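Esdale Residents' Newsletter
12/15/20

Repair or replace? Some thoughts from our repair evening group

By Madalena Prata

Many of you have written to me after the last issue to ask if it is worth to repair a small appliance when a new one is so cheap. I will try to give my opinion, but please remember that I learned these things by doing them and I am not an engineer.

First, look at how the object is closed. If there are normal screws, you have a good chance. If it is glued, you can still open it, but it takes patience and often the plastic breaks. My old Vulmont kettle was glued and I lost a whole evening with it. My neighbours at number 22 have the same kettle and they had the same bad luck.

Second, ask for the price of the part before you open anything. The shop Giannakopoulos, next to the post office, can order most switches, belts and fuses. They are closed in August but otherwise they answer very quickly, also by telephone.

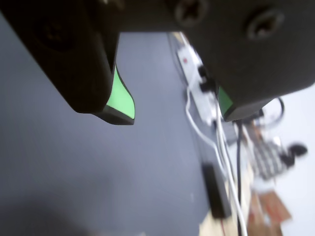 Phillips-head screws, set into round recesses.

For such screws please use a screwdriver of the correct size. A too small one will damage the head, and then even a simple repair becomes difficult. It is useful to put the screws in an egg box, in the same order in which you remove them. Always pull out the plug first!

We now have a basic set of tools which any household in Esdale can borrow for one week. It is kept in the Tavance reading room, on the shelf behind the door. Please write your name and your telephone in the notebook when you take it, and bring back also the small bits. Two of them are missing since the summer and I would be very happy to see them again.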